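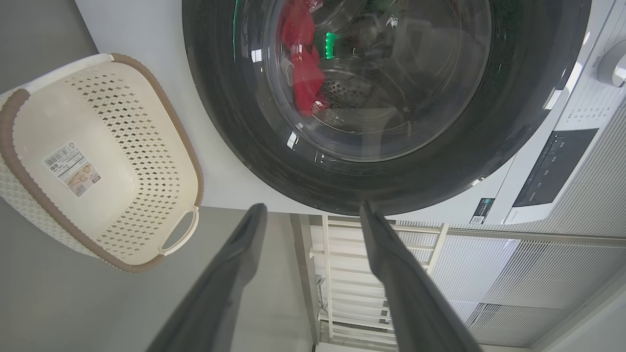 From: Isla Geddes
To: consular-practice list
Date: January 15, 2022
Subject: Re: Exequatur for honorary consul, change of district

Wayne Vachon wrote:

> The Plasatari foreign ministry has agreed to extend our honorary
> consul's district to take in Krūmiņa. The consul is Algirdas Dzene,
> who has held the post at Jelstead since October. His commission
> names Jelstead and the coastal districts only. The ministry's
> protocol office says the present exequatur "remains in force"
> and that a note from us will do. Our legal section says we need a
> new commission and a new exequatur. Has anyone handled this
> without starting over? Also, does his card need to be reissued?
>
> Wayne

Wayne,

Your legal section and the protocol office are answering different questions. The exequatur does remain in force, for the district it was granted for. Whether it covers Krūmiņa depends on its wording, and you haven't quoted the wording. There are two forms in use there. The older one admits the person "as honorary consul at" a named seat and refers to the commission for the district. The newer one sets out the district in full on its face. If you have the older form, an amended commission sent under cover of a note, with a note in reply, has been accepted. If you have the newer form, the document itself lists places that don't include Krūmiņa, and an exchange of notes leaves you with an instrument that says one thing and a file that says another.

The Vienna Convention on Consular Relations is short on this. Article 4 says the seat, classification and district are set by the sending State subject to approval by the receiving State, and that later changes need the receiving State's consent. It doesn't say what form the consent takes. Article 11 covers the commission and says it shows, as a general rule, the full name, category and class, the consular district and the seat. So a commission that names the wrong district is out of date even if everyone is content. I would fix that part whatever protocol says.

What we did at Drastero, where the district was extended inland:

1. Note requesting consent to the change of district, with the old and new limits written out by administrative unit. Don't attach a map. Ours came back with a query on the boundary line.

2. Reply note giving consent. Ask that it state the date from which the change takes effect. Our first reply gave no date and we had to write again.

3. Amended commission, signed by the same authority that signed the first one.

4. Endorsement on the back of the existing exequatur. This took 21 working days from the time we handed in the original. Keep a certified copy at the post while it's away -- the local registry office asked to see it twice.

The seat didn't move in our case. If yours is moving to Krūmiņa, or if you mean to open an office there as well, that is a separate consent under Article 4 and I'd send it as a separate note. Putting both in one note held up a case Rodrigo Mateos had, and he may want to add the details. I only saw the second half of that file.

On the card: it carries name, title and seat. If none of those change there is nothing to reissue. Check the expiration date, though. If it has less than 40 days left, they will ask you to renew before they take the exequatur for endorsement.

One more point. Until the effective date, he shouldn't sign or stamp anything as an act done in Krūmiņa. Article 6 lets a consular officer act outside his district in special circumstances with the receiving State's consent, and that can be used as a bridge, but get it in writing and keep it to named acts. Legalizations are the usual problem. We had to redo eight of them.

Could you post the operative sentence of the exequatur, with the name taken out if you prefer? Tõnu Dambrauskienė kept a set of the older forms and can probably tell you which one you have from the first line.

Isla

--
To leave this list, write to the list owner with "remove" in the subject line.
Archives are open to members only.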